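Plastic magazine holders -- worth it for paperwork?

roosvdl
Trying to get my desk under control before tax stuff lands in February. I bought a black plastic magazine holder, the kind with the grid sides, for my document sleeves.

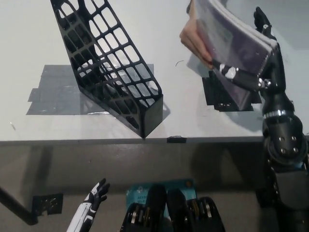 The Norier catalog says one of these replaces a whole drawer. I have doubts. A slanted box with holes in it is still a box, and I already own plenty of places to lose paper.

nollell_327
It won't replace a drawer. Catalogs say that about everything. Clear sleeves slide down and curl at the bottom unless you pack the thing tight, and then you can't get one out.

Bawa
Disagree. Mine has been on the shelf 9 years and nothing curls. Are yours loose sleeves or bound at the side?

roosvdl
Bound, white spine. Dark sheets inside.

Bawa
Then you're fine. Spine facing out, done.

nollell_327
Spine out means you can't read a single label. So now you're pulling out every stack to find the water bill. How is that better than a pile?

Lies Jacobs
I'd worry more about it tipping. I had 2 from Wiravon and the empty one went over whenever I bumped the desk. And silver tape on a white top, is that staying? That stuff leaves gum behind if you let it sit.

roosvdl
Tape stays for now. I'll deal with the gum when I get there.

Bawa
Cooking oil and a rag.

Lies Jacobs
Oil next to paperwork -- no thanks.

nollell_327
Still waiting for somebody to explain the holes.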